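Visit to Tralletti, 27 March 2025

Mawar Hidayat and I drove out to the Tralletti demo floor to look at small robot arms before we put our equipment request in. We make wooden puzzles and sorting toys at Estono, and the job we want help with is the dull one at the end of the line, where painted shapes are picked up and set into trays before they go to packing. Four people do it now on two shifts. We are not trying to replace them all. We lose hours every December when we can't get temporary staff, and that is the gap we want to close.

We had sent a list of questions ahead of time and Anisa Purba, who handles small accounts there, had it printed out when we arrived. That saved a lot of time. She took us through prices first, before we saw anything move, and I would ask for the same order again.

The arm is a little over a third of the total. The rest is the tool on the end, the mounting, the guarding, the camera if you want one, the programming, and the training days. Mawar had budgeted for the arm and the tool and had put in a small amount for "other." We crossed that out in the car.

Anisa's advice was to settle the tool and the table before picking the arm. If the pieces always arrive in the same place you can skip the camera and use fixed positions. If they come down a chute any way they like, you need the camera and you need someone who can keep it set up. Ours come down a chute. We could change that with a feeder, but Bradon quoted us on a feeder last year and it was not cheap either. 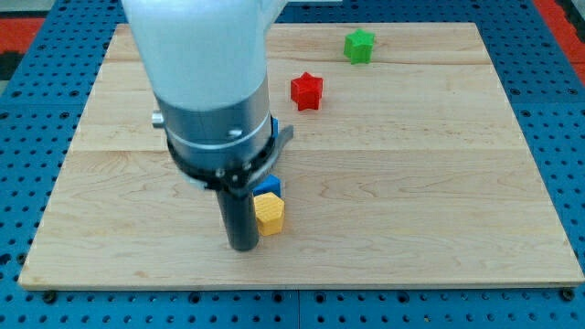 Stars are harder for us than the plain shapes. A hexagon has flat sides and you can get hold of it from most directions. A star has points, the paint chips there first, and a rejected star costs us the same as a finished one. I asked whether one tool could cover both or whether we should plan on two. The answer was to send samples. They want 155 mixed pieces, with some bad ones included, and they will run them and send back a written report. The test is free if we order within the year and billed if we don't. I would treat it as a cost either way.

The table is worth a note. A perforated metal top lets you bolt a work board down and move it later when the product changes. We had assumed we would build our own bench in the shop. Mawar still thinks we can, and he may be right, but the holes have to be accurate and the top has to stay flat. I have put a bought table in the budget for now.

Other things I wrote down:

Floor space. The cell with guarding is bigger than we had marked out. We would have to move the label printer.

Air. If we go with a suction tool we need a compressor line at that end of the building. We have not priced this.

Service. Tralletti offers a yearly contract. Ngui, the other supplier on our list, charges per visit. I need their call-out rate in writing.

Lead time. 171 days from order to handover, which means an order after the middle of June misses the start of December.

Batch size. Anisa said that below 1000 pieces of one shape per run, changeover time starts to matter more than the speed of the arm. Most of our runs are over that - the holiday sets are not.

We go to Ngui next and will ask the same questions in the same order. Mawar is boxing up the samples. I will redo the budget sheet with separate lines for tool, table, guarding, air and training, and send it out before the next planning meeting.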